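Marchal Software Opens Skelby, Its Shelf-Planning Toolkit for Household Robots, to Everyone

RELLHAM - Thursday - Marchal Software is very happy to say that Skelby, the planning and perception toolkit we have been building and rebuilding at our Rellham office, is now open to anyone who would like to use it. Until today it was in the hands of our early users only, and we owe them a great deal of thanks for their patience and for the long, kind and sometimes very blunt letters they sent us along the way.

Skelby is the part of a robot's software that decides how to reach into a shelf. A person does this without a thought, but for a humanoid it means working out where to stand, how far to bend the knees, which way to turn the wrist and how to bring the hand back out again without brushing a board. Skelby plans the whole body together, feet included, and it keeps checking that plan against what the cameras see.

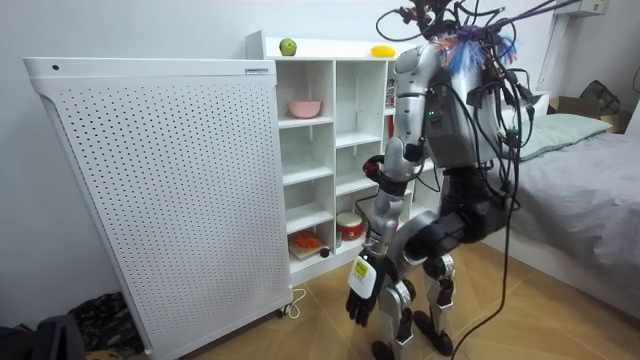
Marchal Release Notes, Issue 12

Most of our work this past year has gone into the low compartments, where an arm has to come down at a steep angle and the robot's own body can get in the way of its view. In earlier versions, the planner would settle on a hand position first and only then ask whether the legs could manage it. The new planner asks both questions at once, and our early users tell us the motion looks a good deal calmer for it.

We have also spent many happy (and a few unhappy) weeks on clutter. Everyday shelves hold cups, bowls, trays and pens all in together, and a round thing held in the fingertips takes up room that the planner must allow for. Skelby now treats the hand and whatever it is holding as a single shape, and it updates that shape as the grip shifts.
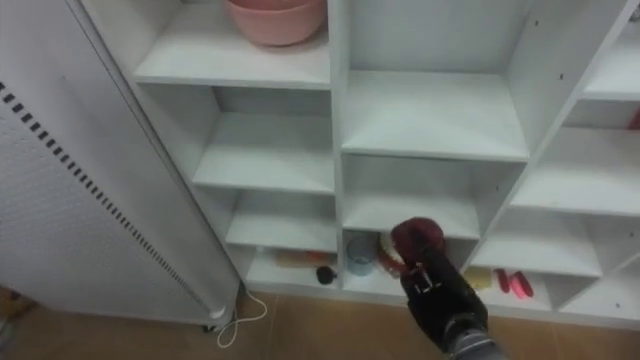 There is a new setting called reach margin, which lets you say how much clear space you want kept between the hand and the things nearby. Set it wide while you are getting to know the toolkit, and bring it in as your confidence grows. Every plan can be played back on screen before the robot moves, with the tight spots marked in color, and we would warmly encourage you to make a habit of looking.

On the perception side, the shelf finder has been rewritten from the ground up. It looks for the front edges of boards and dividers and builds a map of the open spaces between them, so a plain white unit against a plain white wall no longer gives it the trouble it once did. Objects are then placed on that map by compartment, or on the top ledge, and you can name them in everyday words when you write a task.

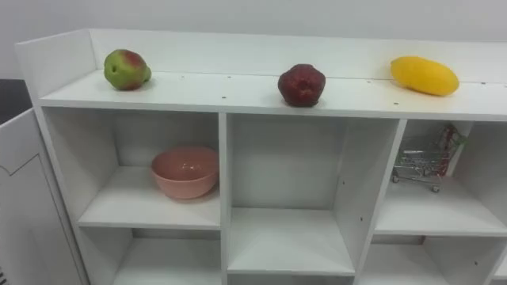
Price and Availability

Skelby can be downloaded from the Marchal website starting this Thursday at 11 a.m. It is free for classrooms and for personal projects. A commercial license is $1,499 per robot and covers updates and help by email. The download includes 400 practice shelf layouts for use in simulation, along with the playback viewer and a getting-started guide that we have tried hard to keep friendly.

Users of Botdale, our older arm-only planner, can bring their saved tasks across with the import tool. Botdale will go on receiving fixes through May, and its license holders may move to Skelby at no charge.

About Marchal Software

Marchal Software makes control, planning and perception tools for robots that work in homes and other lived-in places. The company is based in Rellham. Press questions, and requests for a demonstration, are welcome through the contact page on our website.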